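Informe de avance – Programa Flevia de acompañamiento a personas mayores
Periodo: segundo trimestre de ejecución
Destinatario: Fundación Kaczorowski

1. Estado general
Durante el periodo se ha mantenido el calendario aprobado, con una única desviación en la formación de personal auxiliar, cuyo segundo módulo pasa a noviembre. Se han incorporado 15 personas usuarias procedentes de la lista de espera de Gumley y se han registrado dos bajas por traslado a otro municipio.

2. Actividad asistencial
Las visitas domiciliarias se realizan con periodicidad quincenal. La coordinadora del programa, Zofia Wróbel, ha revisado los planes individuales de atención y ha propuesto ajustes en 13 de ellos, en su mayoría relativos a la medicación y a los horarios de comida. Las familias han recibido copia del plan modificado.

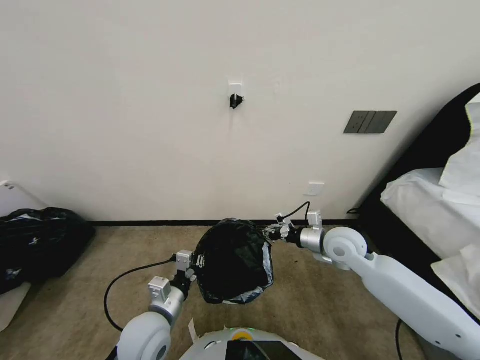 El servicio de atención telefónica funciona de 9:00 a 18:00 horas. La demanda se concentra a primera hora de la mañana, por lo que se solicita autorización para reforzar ese tramo con una persona a media jornada – la propuesta económica figura en el anexo B.

3. Ejecución presupuestaria
El gasto se ajusta a lo previsto en personal y desplazamientos. En la partida de material queda pendiente la factura de Wellell, recibida con un error en el concepto y devuelta para su corrección. No se prevé necesidad de trasvase entre partidas.

4. Próximos pasos
a) Celebración del segundo módulo formativo, con unas 12 plazas.
b) Envío del cuestionario de satisfacción a usuarios y familiares.
c) Firma de la adenda al convenio con el centro de salud de Gumley, actualmente en revisión jurídica.

Las consultas sobre el presente informe pueden dirigirse a Pieter Van Hecke, responsable de seguimiento.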